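Uvar Folding Table, white top
Hinville Laundry & Linen Supply > Tables

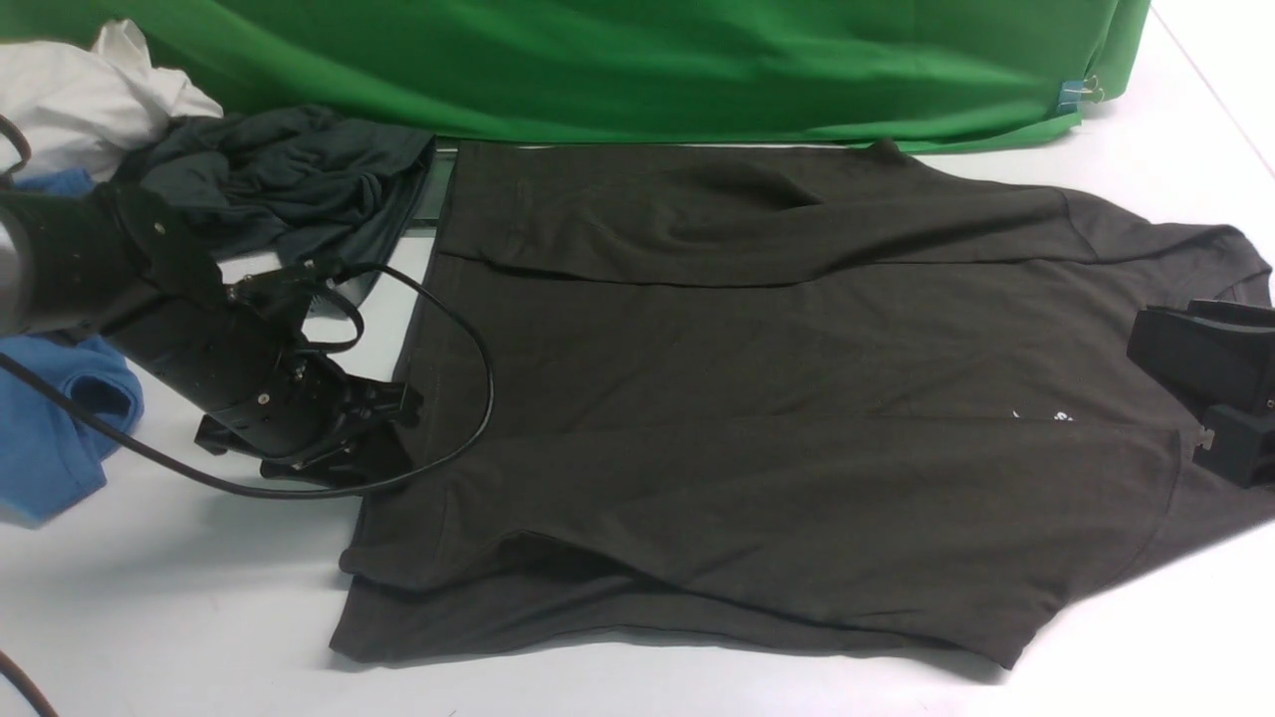 Back in stock as of October. Same table as before, new feet. If you bought one last year and want the new feet, call us, they swap right on.

What it's for: T-shirts mostly. Also polos, kids stuff, pillowcases, dish towels. Wide enough to lay a large adult tee down sideways, neck to one side and hem to the other, and fold the long way without the sleeves hanging off. Bath sheets fit if you halve them first. Fitted sheets, well. Good luck on any table.

Why white. Dark shirts show up against it. Lint too, and stray threads, and that one sock. You see a crease before it gets folded in. If you do mostly white linens ask about the gray top, same price, longer wait.

Top is smooth, wipes clean with a damp cloth. Dont use bleach straight on it, it yellows. Dryer-hot zippers and snaps are fine. A hot iron is not. We've had two tops come back with iron marks and that isn't covered.

Height. Two settings, standing and sitting. Most people who fold all day want it higher than they think. Try it with a full basket before you lock the legs down. Legs lock with a pin on each side, push till it clicks.

Weight is 28 lb boxed. One person can carry it but the box is awkward, get a second person for stairs.

In the box
- top
- legs, pins, 4 feet
- hex key
- the sheet with the drawings (ignore step 3, it's from the old model, we are getting it reprinted)

Not in the box: folding board, bins, sorting rack. Sold separately, see below.

Putting it together takes 13 minutes if you lay the top face down on a blanket first. Longer if you dont and then have to buff out the scratch.

Goes with

Kourkoulas folding board. Thin, flat, slides under the shirt. Gives every shirt the same width so the stack stands up straight. Shops with shelves like it. At home you can skip it.

Clilledness side bins. Sit next to the table, keep the unfolded pile off your work area. Pile on the left if you're right handed, that's how most of our customers set up, but do what you like. Canvas, take the liner out and wash cold.

How we fold a tee on it, since people ask at the counter:

Shirt down flat, front side down, neck pointing to your right. Smooth from the middle out. Bring the far side over toward you about a third, run your hand along the crease. Sleeve back on itself. Near side the same. Now hem up to the collar, then once more. Flip. Logo should land on top. If it doesnt your first fold was too deep.

Black and dark brown cotton hangs on to a bad crease, so fix it right away, don't press it in with the rest of the stack on top. Thin jersey likes to roll at the hem. Hold the hem down with one hand while the other one does the fold.

Questions we get

Can I leave it up in a damp basement? Yes but wipe the legs now and then. The pins will rust before anything else does.

Does it fold away? Legs do. Stands up behind a door, leans a bit.

Can I sew or cut on it? Sew, sure. Cutting, put a mat down. A rotary blade goes right thru the finish.

Do you sell just the top? Yes, call. Tyson MacLeod does the parts orders, ask for him, mornings are best. He'll want to know if your legs are the round ones or the square ones so go look first.

Can two people use it at once? One each side, shirts only. For sheets get the long table.

Do you take old ones back? No trade-ins, sorry. We do have a scratch and dent corner in the store, floor models mostly, priced as marked. Not listed online.

Shipping: goes ground, signature needed. Local pickup in Hinville is free, use the side door and ring the bell. Check the box for crushed corners before you sign. Returns unused, in the box, we charge for the ride back.

More than one? Laundromats and shops get a break on orders of 6 and up, email for the sheet.

Out of stock: gray top, casters. Casters back soon we hope.

Shares 28 | Comments 2

Hinville Laundry & Linen Supply | Contact | Parts & returns | All rights reserved | Back to top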